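Re: mint paste and sensitive enamel, abrasivity numbers

Gadidel
Switched in May from a whitening paste to a cool mint one. Cold sensitivity on the lower left dropped within 4 weeks. Fluoride content is the same on both labels, so I suspect the abrasive. The old one was listed at RDA 72.
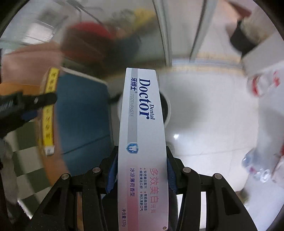 Akpan
RDA 72 is low to medium. It would not cause sensitivity by itself. Check brushing pressure first.

Lilano
Disagree with Akpan. RDA is measured on dentin. If the gum has receded, 72 twice a day with a hard brush is enough. I went down to 40 and kept the same brush. Cold water stopped hurting.

Akpan
One mouth, no control. You may also have started brushing more gently.

Gadidel
Brush is soft, 2 minutes, no change there. What I did change is the rinse. I used to rinse right after, now I only spit.

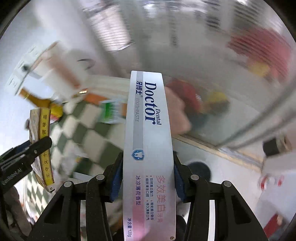

Spitting leaves more fluoride on the teeth, so that is a second variable. I'll go back to rinsing for 5 weeks with the same paste and post the result.

Sotetti
Log the cold response on a fixed scale, same water temperature, same time of day. Otherwise you will be back here arguing from memory.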